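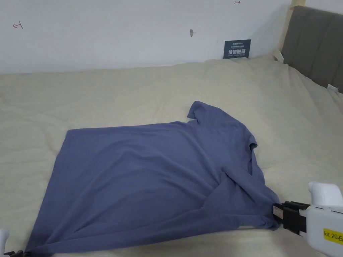

Photo: Makori Wire

Jimmont runs out of medium

Jimmont Apparel admitted in June that its T-shirts have been getting shorter, a development its customers had been blaming on the dryer.

The clothing chain said the body of its basic tee lost 2 inches between one season's order and the next, after a change of pattern at its supplier, Graler. The label still says medium. The price, also unchanged, is $29.

Jimmont received 418 complaints before anyone at headquarters got out a tape measure. Early callers were told to try cold water.

The company is offering store credit to the first 1,000 shoppers who bring in a receipt. The credit can be used on anything in the shop, including the T-shirts. Rival chain Omari has put a sign in its windows reading "Covers the stomach."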